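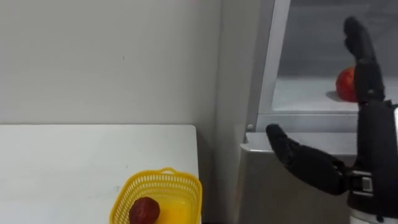
**Podeo opens its snack corner this September, and you're invited**

Hi, I'm Zoriana Kuzmenko, and I get to share the news I've been sitting on all summer: the Podeo snack corner opens in September, on the ground floor of the Trorell building! It's a small room with plain walls, a white table and fresh fruit you can help yourself to. That was pretty much my whole pitch, and they let me build it.

The idea came from my own bad habits. I used to get to four in the afternoon on coffee and a stale cracker, and I figured plenty of people in the building were doing the same. So I asked for a corner, a budget of $847 and some bright baskets. (The yellow ones won. I have a thing for yellow, and a strawberry looks great in it.)

How it works: take a basket, pick what you like, bring the basket back. Fruit is free for everybody who works in the building, and visitors are welcome to a piece too. We open at 7 in the morning and I'll be topping things up until 2 – after that it's whatever is left, so come early if you're picky about berries.

Our fruit comes from Arnalex, a family grocer a short drive away, and they've been very patient with my phone calls. We tried the whole thing out over the summer and went through nearly 500 pieces of fruit, mostly strawberries and apples. Pears did badly. I still like pears, so they're staying on the list.

"I came down for one apple and ended up chatting for half an hour," says Neelam Garg, who works upstairs at Sveinbjörnsson. "I'd like more plums, please, and maybe a second chair."

Plums are on order, Neelam! The chair I'm working on.

We're having a little open house on the first Sunday of the month, with fruit salad and lemonade, and kids are very welcome. You don't need to sign up. If you write for a local paper or a food blog and want to stop by before then, ask for me at the Trorell front desk – I'm happy to show you the room and talk about fruit for as long as you can stand it.

**Press contact:** Zoriana Kuzmenko, Podeo snack corner, Trorell building, ground floor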